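Skirnard Hand Gripper – club and classroom kit

Two-jaw hand-held gripper for school robotics clubs, courses and student projects. Supplied as a kit or ready built.
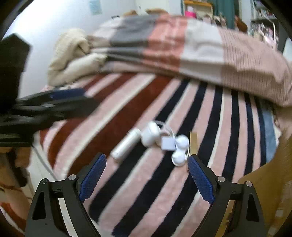 Celeste Antunes writes that her club at Irkley found cables the hardest thing to pick up, far harder than blocks or balls, and that she would start new members on solid objects and leave anything with a lead attached until week three or four. We agree, and the worksheets now run in that order.

Overview

The Skirnard is held and worked by one person. Students use it to learn how two jaws close on an object, where the object slips, and what changes when the pads or the angle of approach change. The same jaws fit the Skirnard bench arm, so anything a group learns by hand can be carried over later to the motorised version.

The jaws are black and curved, with a blue textured finger pad on the inner face of each. The screws that hold the frame near the pivots can be reached from the front with a small screwdriver, without taking the handle apart.

What it is used for

The kit was drawn up for the Louro after-school course, which runs in blocks of five sessions. A typical block goes like this:

Session 1 – build the gripper, check that both jaws open and close evenly
Session 2 – single solid objects, flat on a table
Session 3 – small items on a soft surface such as a blanket or towel
Session 4 – small items close together, including earphones and chargers
Session 5 – each pair sets a task for another pair and records the results

Soft surfaces are worth the time. An object on fabric sinks a little and the pad can pinch the cloth along with it. Students who have only practised on a hard table tend to press down too far, and the recording sheet has a column for this.

The gripper is also used in the Cikent student challenge, where teams tidy a set of household items into a tray. Teams may change the pads and the jaw shape but must keep the standard handle and pivots. Please check the current rules before altering anything else.

In the box

1 handle with trigger
2 jaws, black
2 blue textured pads, fitted
2 spare blue pads
1 set of frame screws with spares
1 camera bracket, fitted behind the jaws
1 small screwdriver
Printed build guide
Recording sheets, pad of 100

The camera is not included. The bracket takes most small action cameras with a standard mount. A wide lens is best, as it keeps both fingertips and the area around them in view.

Building it

Allow one session for the build. Fit the jaws to the frame first and leave the screws slightly slack, then close the trigger fully and check that the fingertips meet. Tighten the screws a little at a time, working from side to side. If one jaw leads the other, the linkage is usually a tooth out. Open the jaws, lift the linkage clear and set it again.

Sushil Kanaujia has written a longer set of build notes for teachers, with a page on common faults. It is sent out with every order of a class set and can be asked for separately.

Care

Wipe the pads with a damp cloth after use. Fluff from blankets and carpets collects in the texture and the grip gets worse quite quickly. Don't use solvent cleaners on the pads. Check the pivot screws at the start of each block.

Replace the pads when the texture has worn smooth at the tip. In a busy club this can be once a term – less often if the group works mainly with light objects.

Safety

Suitable for ages 11 and up with an adult present. Keep fingers clear of the pivots when closing the trigger. Students should not use the gripper on anything plugged into the mains, on glass, or on each other.

Ordering

Single kit, unbuilt – £29
Ready built – price on request
Class set of 5 kits, unbuilt – price on request
Spare pads and screws – sold separately, see the parts page

Schools can order by invoice. Orders placed before Wed 6 January go out with the older printed guide, which differs only in the page on fitting the camera bracket. The new page can be downloaded and put in its place.

Kits can be lent to schools that want to try one before buying a class set. Loans are for one block of sessions and the school pays return postage. Write to Benvinda Lobo on the schools desk with the name of the club, the age of the group and the dates you have in mind.

Jaw drawings

Drawings for the standard jaw are free for teaching use. Gianni Mazza's narrow jaw, made for picking up cards and other thin items, is on the same page along with its matching pad. Both fit the standard pivots.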